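Clean your makeup brushes in one go (the lazy way)

Posted in December by the Kedalier Home desk
1,564 views | 20 comments | Share

Ok so you've left it too long. Foundation brush has gone stiff, powder brush smells a bit odd. Fine. Set aside 20 minutes, plus drying overnight.

What you need

- A mild shampoo or a brush soap. I use the Posar bar, baby shampoo is fine too
- A small bowl
- A textured mat, or just your palm
- Old towel, one you don't care about
- Lukewarm water. Not hot, hot loosens the glue

Sort first

Split them into powder and cream. Powder brushes rinse fast. Cream and liquid ones (foundation, concealer, anything that's touched a stick blush) need 2 rounds of soap, sometimes more. Do the powder ones first so your water stays decent for longer.

Wipe each brush on a dry corner of the towel before it goes near water. Gets a surprising amount off.

Wash

1. Hold the brush head down under a slow tap. Bristles only. Keep water off the ferrule, the metal bit, and out of the join where it meets the handle. Water gets in there, glue goes, brush starts shedding.
2. Swirl on the soap. Small circles, light pressure. Don't mash it flat.
3. Work the lather into the middle of the head with your fingertips. Dense brushes hide old product right in the center.
4. Rinse, still head down. Squeeze gently, look at the water. Still beige? Soap again.
5. Last rinse a bit cooler, then squeeze out with the towel. Dont twist.

Big fluffy brushes take the longest to rinse. If it feels slippery theres still soap in it.

Shape and dry

Pinch the head back to its shape while it's damp. Domes get rounded with a cupped palm, flat ones pressed between two fingers. Then lay them on the edge of the counter with the heads hanging over so air gets all the way round. Or use a drying rack that hangs them upside down, the Golestani one folds flat and fits in a drawer.

Not on the radiator. Not in a mug, bristles up, while wet. The mug is for when they're fully dry.

Check before putting away

Dark bristles hide residue, so turn the brush under a lamp and press the tips on a white tissue. Clean tissue, you're done.

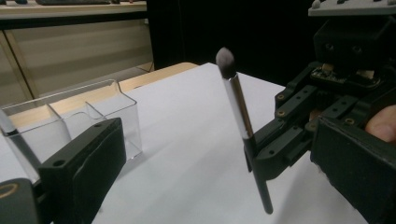
How often should I wash a powder brush?

Every couple of weeks if you use it daily. Foundation and concealer brushes once a week, eye brushes whenever you switch colors.

Between washes

Spritz of brush cleaner on a tissue, wipe back and forth, leave to dry. A 200 ml bottle of the Boder spray lasts me ages. Doesn't replace a proper wash, just buys you a few days.

20 comments | Share this page
Contact | © Kedalier Home | Back to top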